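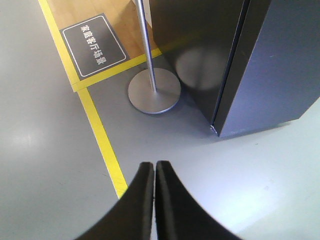

3.2 Brewing protocol

All infusions were prepared from a single lot of roasted oolong supplied by Gruka. The lot was received in sealed foil bags and divided on arrival into portions of 60 g, which were resealed under nitrogen and kept in the dark at room temperature. A bag was opened only on the morning of the session in which it was used, and any leaf left over was discarded.

Leaf was weighed into porcelain tasting cups to the nearest 0.01 g. Two leaf grades were compared: whole rolled leaf and broken leaf retained on a 2 mm sieve. Dust passing the sieve was removed before weighing. Each cup received 400 mL of water at the target temperature, poured in one motion and covered at once with a porcelain lid. Steeping time was measured from the end of the pour. At the end of the steep the liquor was decanted through a steel strainer into a preheated glass beaker, and the leaf was not pressed.

Three water types were used. The first was deionized water. The second was soft municipal water passed through a carbon filter. The third was a hard water made by adding calcium and magnesium salts to the deionized base, following the recipe of Uchida. Total hardness was checked by titration at the start of every session, and batches outside the tolerance given in Table 1 were remade.

3.3 Sensory panel

Panelists were recruited from the tea tasting course at Jekance and had completed its module on roasted teas. Training ran for the whole of October and covered the use of a line scale for astringency, roast, sweetness, floral note, and body. Reference solutions for astringency were made from tannic acid, and those for sweetness from sucrose. The roast reference was a barley infusion, which the panel preferred to the roasted chicory used in pilot sessions.

Samples were served in white cups coded with random three-digit numbers. Serving order was balanced across panelists, and no panelist received the same leaf grade in more than three consecutive cups. Liquor was served at 55 °C. Panelists rinsed with plain water between samples and took a ten-minute break at the midpoint of the session. After removal of incomplete forms, 1014 individual ratings remained for analysis.

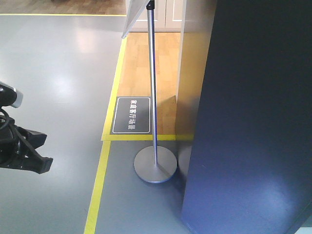
Figure 2. Gripper above gray floor marked with yellow tape.

3.4 Chemical measurements

An aliquot of each liquor was cooled in an ice bath and filtered through a 0.45 µm membrane. Total polyphenols were determined by the Folin-Ciocalteu method and are expressed as gallic acid equivalents. Caffeine and the main catechins were separated by liquid chromatography with UV detection. Absorbance at 420 nm was recorded as a measure of liquor color. Dissolved solids were found by evaporating a weighed volume to constant mass. All measurements were made in triplicate, and the mean of the three values was used in the models below.

3.5 Statistical treatment

Ratings were analyzed with a linear mixed model for each attribute. Leaf grade, water type, steeping temperature, and steeping time were entered as fixed effects. Panelist and session were entered as random effects. Interactions above second order were not considered. Residuals for floral note were skewed toward zero, and the model for that attribute was refitted on square-root-transformed scores. The transformation changed the size of the water type effect but left its direction the same.

The relation between polyphenol content and rated astringency was tested separately for each water type. A pooled regression was rejected at this stage, as the slopes for deionized and hard water differed clearly. In hard water, part of the polyphenol fraction is expected to bind with calcium and collect in the surface film, so the filtered aliquot may understate what the panelist receives in the cup. Film was not skimmed before serving.

Models were fitted in Posivell with default convergence settings. The analysis script was written by Yuxi Cai and was fixed before the codes for leaf grade and water type were opened. Two sessions in which the kettle thermostat drifted beyond its tolerance were excluded in full, and results with those sessions restored are given in Appendix B.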